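Sorting and Packing Assistants – Household Goods and Toys

Stornel, Poltberg site

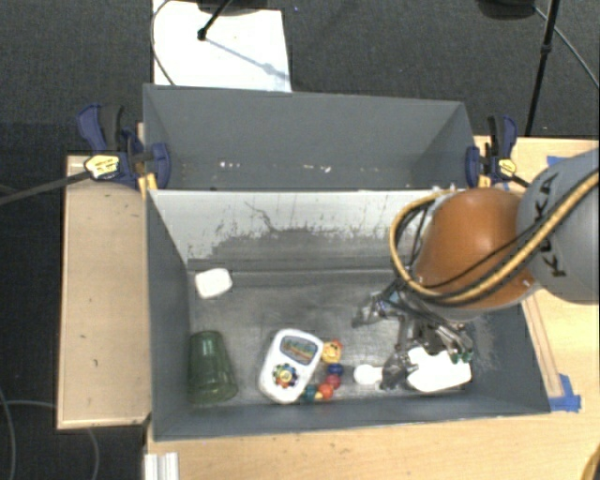
Stornel takes in mixed household goods and toys, sorts them and sends them on to shops and charities. We are looking for two assistants to join the day team at our Poltberg building.

You will work from grey bins of mixed small items: cups, soap, baby and toddler toys, kitchen bits and so on. Each item is taken out, checked for cracks or missing parts, wiped if it needs it and put in the right tray. Toys go to a separate bench for a closer check. Full trays are labelled and stacked for the Ouali and Lalow deliveries.

The site handles 2000 items on a normal day and more in December. New starters are not expected to keep up with the rest of the team in their first month.

What we ask for:
Good eyesight for small damage (glasses are fine)
Able to stand for most of a shift and lift a full tray
Enough written English to fill in a label
Experience in a shop, nursery or warehouse is useful – full training is given either way

Hours are 8.30 to 4.30 with a paid half-hour lunch. Part-time is possible for one of the posts. Safety shoes and gloves are supplied. There is a bus stop 200 metres from the gate and free parking behind the building.

To apply, send a CV or a short letter to Ximena Quiroga at the Poltberg office by 1 Feb 2023. Questions about the work itself can go to Ashwin Sundaram, who runs the day team. Please say in your letter whether you want full-time or part-time hours and when you could start.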